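# Budgeting for a small robot arm on a kitchen counter: what am I forgetting?

**Asked Jul 30, 2020** in Bench & Home Automation, Budgets and Buying
Tags: planning, small-arms, mounting, total-cost

I'm trying to put together a budget for a tabletop arm that will do exactly one job, and I'd like strangers to find the holes in it before my bank does.

The job: open a drawer, take out a small item, put it down on the counter, close the drawer. I make up little sewing kits and sell them online, and the drawer is where the needle cards and thread snips live. I have opened it so many times that my wrist has filed a complaint. I know a person can be hired to open a drawer. I have been that person for years and the pay is terrible.

The drawer in question, in its natural habitat: 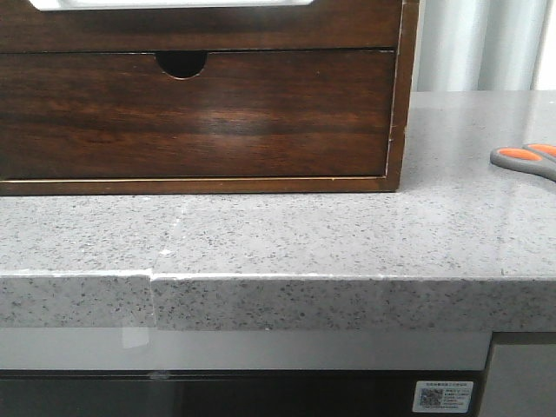
*The drawer, the counter, and my scissors.*

The pull is a half-round notch cut into the top of the drawer front. No knob, no handle. The box is wood with a fairly shiny finish and it's just sitting on the counter, not attached to anything.

Budget so far:

- Larkeo tabletop arm, refurbished, with the basic two-finger gripper: $1,661
- Clamp mount and plate: $1,017 (yes, for a clamp)
- Ceiling for the whole project: $3,000

So that leaves me $322 for everything else, and I'm told "everything else" is where the money goes to die. The alternative is the Schnyder arm, which comes with its own base and eats the entire $3,000 by itself before shipping.

Questions:

1. Is the cheaper arm plus the expensive clamp a false economy?
2. Do I need a camera for this, or can I teach it fixed positions and hope?
3. What's the line item everybody leaves out?

I'm in Bridcombe, in a rental, so no drilling into anything. My landlord has feelings about picture hooks.

---

### Answer 1 (accepted)

I've specced a few of these for people's garages and one for a bakery, so take this as opinion with burns on it.

Start with the clamp, because that's the part of your list I'd cross out tonight. A clamp wants a flat edge with the same thickness wherever the jaw lands. Yours is two edge pieces that don't line up, with a step at the joint, and the rim looks chipped in places. Put a jaw across that joint and all the load goes into whichever piece sticks out. Best case, the arm sits slightly crooked and your taught positions drift. Worst case you are explaining stone repair to a landlord who has feelings about picture hooks.

There's also an appliance right under the overhang. Measure how much room you have between the underside of the counter and whatever is below it, then look at how far the clamp's lower jaw hangs down. Also check that the appliance still opens with a clamp there. I once watched a man choose between his robot and his dishwasher. He chose the dishwasher.

What I'd do in your place: skip the clamp and put the arm AND the box on one rigid board with rubber feet. Screw the arm's base to the board, screw a low fence to the board, and park the box against the fence. Now the two things that have to agree with each other are attached to the same object, and the counter's only job is to hold up the board. The board is yours, so drill it all you like. 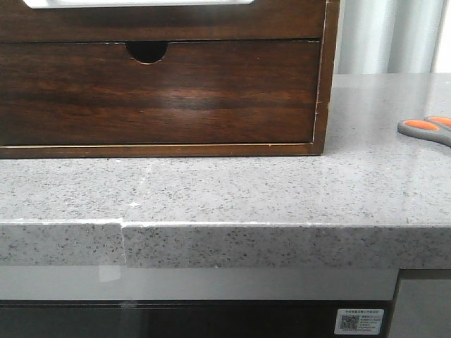
The fence matters more than it sounds. A loose box on smooth stone will travel a little each time something yanks on the drawer, and a fixed-position arm won't notice. It will keep reaching for where the notch used to be, with total confidence. Fence it on the side it gets pulled toward (low enough that the drawer clears it) and again at the back for when the arm pushes the drawer shut.

On your numbered questions:

**1.** The cheaper arm is fine for a light drawer, if the drawer really is light. Hook a luggage scale into the notch and pull slowly. Do it 3 times with the drawer as full as it ever gets and write down the worst reading. Compare that with the arm's rated payload at the reach you need, which will be less than the number on the front page of the brochure. If you're anywhere near the limit, don't buy it.

**2.** Fixed positions will open and close the drawer if you build the board. Picking items out is a different animal. Loose stuff in a drawer moves every time the drawer does. Either buy a camera and learn to swear at it, or put in a divider tray with one slot per item and save your money. If you do go with a camera, think about glare first. That finish is shiny and so is the counter, and highlights move when the daylight does. A matte sticker near the notch gives the software something steady to find.

**3.** The line everybody leaves out is fingers. The stock gripper was designed to pick up a demo cube. For a half-round notch you want a hooked finger that goes in behind the drawer front and pulls, and it has to be slim enough to fit. Expect to get it wrong the first time. Budget for several versions, plus rubber to face them so you don't chew up the wood.

My version of your sheet:

| Item | Cost |
|---|---|
| Larkeo arm with gripper | $1,661 |
| Clamp | crossed out |
| Board, feet, fence, screws | whatever the lumber yard says |
| Printed fingers, several tries | set aside more than you think |
| Divider tray | cheap |
| Emergency stop within reach | not optional |
| Shipping both ways, in case it goes back | ask before you order |

With the clamp gone you have $1,339 to spread over the bottom of that table, and I would still try hard to leave a chunk of it unspent until February. Stuff shows up.

Oh, and park the scissors somewhere else when the arm is running. An arm sweeping its elbow along the counter will find them.

---

### Answer 2

Just get the Schnyder. You buy cheap, you buy twice. I have the older one and it has been great apart from the power supply, the second power supply and the software.

> **Comment from asker:** Does yours have its own base? Can it sit on a counter without a clamp?

> **Reply:** It has a base. Mine is bolted to a workbench so I couldn't tell you.

---

### Answer 3

Not a robot person, but I do packing for a living, and I'd ask whether the drawer needs to be there. If the arm is picking one thing and setting it down, an open tray on the counter does away with the opening and the closing, so most of the hard part. Then you could get by with a smaller arm, or a chute, or a gravity-fed bin like the Clollside ones.

If the drawer has to stay for dust or cats, ignore me.

> **Comment from asker:** The drawer is for cats. Well, against cats.
>
> Going with the board and the first answer's sheet. I did the luggage scale test and the worst pull was with the snips jammed at the back, so apparently the first purchase is the divider tray. Clamp is out of the cart. I'd been looking at that step in the edge every day and had stopped seeing it.

> **Comment from Answer 1:** Measure the depth behind the notch before you print anything. And get the return policy on the refurb in writing.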